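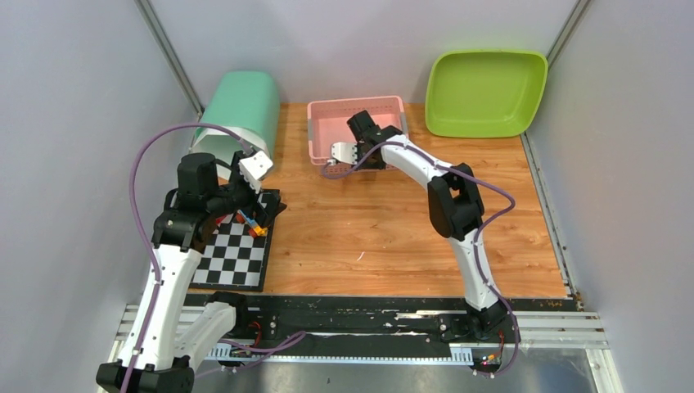

Point d'étape au 14/04/2026, paroisse de Grasenton, projet Wirnari (accueil et louange du dimanche soir)

À l'attention de la fondation Aitken

Vite fait, le rapport complet suivra avec les comptes signés.

Fréquentation : 899 entrées cumulées depuis le lancement, veillée pascale comprise. Bien au-dessus du prévu. Creux pendant les vacances d'hiver, remonté ensuite.

Célébrations : 9 tenues. 2 annulées (chauffage de la nef en panne, puis le verglas). Pas reportées, le calendrier du carême était déjà plein.

Chorale : répertoire enfin arrêté. Manque toujours des ténors. L'échange avec la communauté de Tikby a bien eu lieu, office commun puis repas, très bon retour des deux côtés. Ils nous rendent l'invitation à la Pentecôte, transport à chiffrer.

Catéchèse adultes : démarrage plus lent. Deux groupes ouverts, un le midi, un le soir. Celui du midi tient mal, on le déplacera sans doute aprés les fêtes.

Dépenses : sono payée, livrets imprimés, reste la facture de l'accordeur d'orgue. Pas de dépassement à ce jour. La ligne « déplacements » est presque intacte, on demande à pouvoir la basculer en partie sur la location de la salle. Réponse souhaitée avant fin avril svp.

A venir : messe des familles, soirée de prière oecuménique, bilan avec le conseil pastoral.

Justificatifs envoyés par courrier séparé.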